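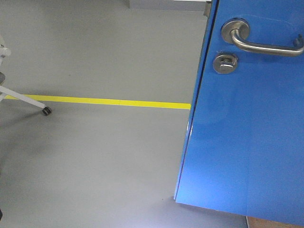

After last month's post, Bittencourt wrote in to say that automating a door is the wrong place to start, as the hours in any plant are lost at the bench and a door costs a person two seconds.

Two seconds is fair for a person. A mobile unit at the Prakau site has to locate the lever, press it, hold the leaf and pass through without touching the jamb. We logged 3,717 door attempts between October and December. 1,840 of them were run on the evening shift with the operators still at work, and that is where the useful data came from.

The main change for staff was in walking routes. Before the trial, people crossed the test area whenever it suited them. Now there is a line on the floor, and the unit drops to low speed if anyone steps over it. Operators started grouping their trips to the stockroom. One of them told me she walks less and waits more, and she has not decided whether she likes it.

Job content changed too. Two people who used to push carts now spend most of the shift on resets: put the fixture back, check the weights, close the door, release the unit. The work is lighter on the back. It is also duller, and the pay grade has not moved. I raised this with Hurkach, who supplied the control software, and was told it was a matter for the site. The site says it is under review.
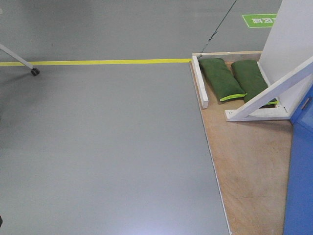
Board, brace and green cushions beside the yellow line.

Anything that stands on the floor during a run now goes on the setup sheet. The sheet has 20 lines. The first version had almost twice that, and people skipped the second page, so we merged the entries that were always checked together.

The Jurkdale site gets the same sheet in spring, with a wider lane and a heavier door. I have asked for the reset role to be graded before the hardware ships. No reply so far. I will post the Jurkdale layout when the lane width is fixed.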